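Section 4: Registering your fundraising bout and setting up the donation counter

By now you should have a working Stander account, a venue that has stopped changing its mind, and two boxers who have agreed in writing to hit each other for a good cause. If you are missing any of these, go back to Section 3.

This section covers the charity side of an event: naming the project that gets the money, linking the ticket desk, and running the donation counter on fight night.

4.1 Before you start

Have the following within reach:

The sanctioning number from your local boxing authority. Stander will not open a bout page without one, and typing "pending" in the box does not fool it.

The bank details of the receiving charity. The charity's own account, please. The promoter's account "for now" is how Doolan Hall ended up with a very long June.

A signed project letter saying what the money is for. One page is plenty.

Note: If your charity works abroad, ask for the letter in English as well as the local language. Slamet Sutanto, who checks the letters, reads four languages, and yours may be a fifth.

4.2 Creating the bout page

1. Log in and choose Events, then New Charity Event.

2. Enter the event name. Keep it under 60 characters. "The Rumble for the Roof" fits. The full list of sponsors does not.

3. Enter the boxers' names as they appear on their licenses. Nicknames go in the separate Ring Name field, where you may use as many capital letters as you like.

4. Select the number of rounds. The menu stops at 10. If your boxers want more than that for charity, have a quiet word with both corners.

5. Press Save Draft. The page is now visible to you and to the Stander office, but not to the public.

Caution: Do not press Publish yet. Publishing sends an email to everyone who follows either boxer, and there is no button that un-sends it. We have been asked for one many times.

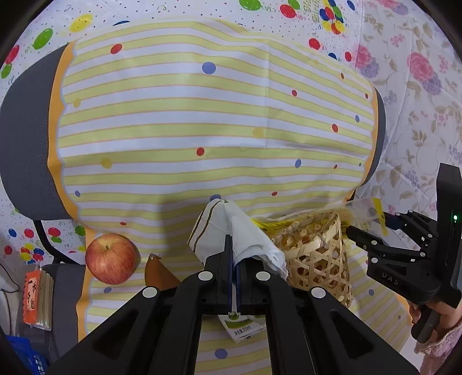
Photo: Saranya Nair / Lotico

4.3 Adding the receiving project

1. Open the draft and choose Beneficiary.

2. Type the name of the charity. If it is already registered, it will appear in the list. If it isn't, choose Add New and upload the project letter.

3. Under Purpose, describe what the money will pay for in plain words. "Two classrooms and a water tank" is good. "Empowering tomorrow's leaders through holistic impact" will be sent back to you with a question mark.

4. Set a target. The lowest the system accepts is $500.

5. Choose how the purse is shared. A boxer who is giving up all or part of a purse must confirm it from their own account. A promoter can't be generous on a boxer's behalf, however well it would read on the poster.

Approval usually comes back by the next working day. Erlinda Buenaventura signs off on projects outside the country and will call the charity herself, so tell them to expect it. More than one head teacher has hung up on her.

4.4 Linking the ticket desk

Stander works with Lotico ticketing only. Other ticket systems can be entered by hand, a job we would wish on a rival.

1. In Lotico, open Settings and copy the desk code.

2. Paste it into the Ticket Desk field of your draft. Watch for a stray space at the end – this one mistake accounts for most of our phone calls.

3. Set the share of each ticket that goes to the project. You can enter a percentage or a flat amount, but not both.

4. Press Test. You should see a green line reading "Desk linked." If you see "Error 373," the code has expired. Copy a new one and try again.

4.5 Running the donation counter on the night

The counter shows the running total on any screen in the hall. It updates every 2 minutes, so please don't let the announcer do a drum roll.

1. Connect the laptop to the hall screen before the doors open.

2. Open the bout page and choose Counter, then Full Screen.

3. Turn off all notifications on the laptop. At the Ala Sports Center, a full house once learned that Tharun's prescription was ready for pickup.

4. Have one person enter cash donations as the buckets come in. Two people entering the same bucket makes for a thrilling total and a sad correction.

5. After the main event, wait until the last bucket has been entered, then choose Freeze Total. Give the announcer this figure and no other.

Caution: Keep the laptop off the ring apron. It is a handy height and an excellent place to lose a laptop.

4.6 If the counter stops

Check the network cable first. If the cable is fine, close the page and open it again; the total is stored on our side and will come back. If it still won't move, call the event line and ask for Kálmán Vincze, who is on duty until midnight whenever a bout is live. Meanwhile, carry on taking donations and write each one down on paper, with the time.

Section 5 covers paying out the money and sending receipts to donors.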